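Kerkport and Volidberg Start Joint Collection of Handling Examples for Robot Learning

VOLIDBERG, Tuesday, October 15, 2019 – Kerkport has started to gather examples for Sernard, its learning system for robot arms. The work is done in Volidberg, at four tables, and the first set should have over 500 recorded tries by the end of November.

Each try is a short task with everyday things, such as a bag, a toy or a small piece of wood. Failed tries are also kept – the system must learn from them too.

At the table in Volidberg, from the gripper and from higher up:

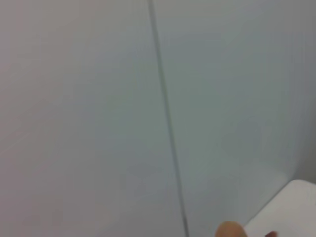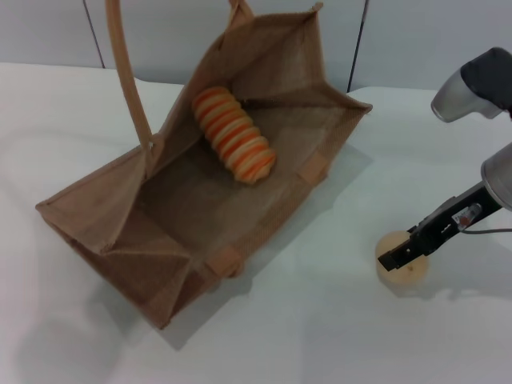 Aquino, which will test Sernard next year, welcomed the start but asked for more variety. It said that 500 tries with the same few objects would teach the system too little, and that it would like to see at least 20 kinds of bags and boxes before its own tests begin.

Kerkport has agreed to add new objects every week. The full set is planned to reach 3000 tries.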